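4.2 Verification of targets before the stop action

The planner described in Section 3 passes a target category and a room-level map to the Wiletti controller, which moves the agent in fixed steps and turns. An episode ends when the controller issues a stop action. In our earlier trials, many failed episodes ended with a stop that was issued too soon, often on the strength of a single confident detection at long range. The verification module was added to reduce errors of this kind.

The module keeps a short history of detections for each candidate object. Stop is permitted only when the target category has been reported in 6 consecutive observations and the estimated distance is below the success threshold. Small objects resting on larger ones are treated separately, as the depth estimate tends to settle on the supporting surface. Figure 3 shows two views from one simulated home in the Ladetti set.

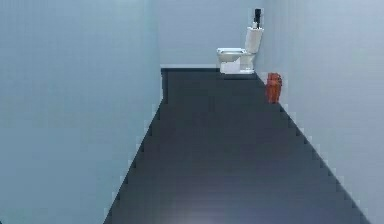
Why is the map not used alone to decide when to stop?

The map stores object positions at a coarse resolution, and its errors grow with the distance travelled. It is adequate for choosing a direction, but a stop decision needs evidence from the current observation as well.

Figure 3(a), upper view: a toilet at the far end of a narrow room, with a small black object above the tank and a reddish-orange container by the right wall. At this image quality, the outline of the black object gives the detector little to work with. Candidates of this type are marked as unresolved, and the planner schedules a closer viewpoint before any label is written to the map.

Figure 3(b), lower view: a tennis racket lying on a patchwork quilt. The racket is large in the view, but the printed blocks of the quilt show through the strings and break up the region assigned to the head. We therefore merge neighbouring regions that share a category before the distance is computed. Without this step, the handle and the head may be entered in the map as separate objects.

Thresholds were set on a held-out part of the Ladetti set and were left unchanged for all later runs. The evaluation covers 3545 episodes in 16 homes, none of which was used to train the detector. Each verification check takes roughly 15 milliseconds and runs in the same process as the controller.

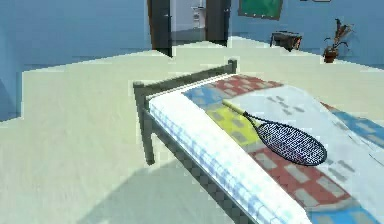

4.3 Recovery from blocked paths

When a forward step produces no change in position, the controller marks the cell ahead as occupied and requests a new path from the Findalura planner. If the new path begins with the same cell, the agent turns away and takes a fresh observation before planning again. The verification history is kept during recovery, so that a candidate already under review need not be discovered a second time.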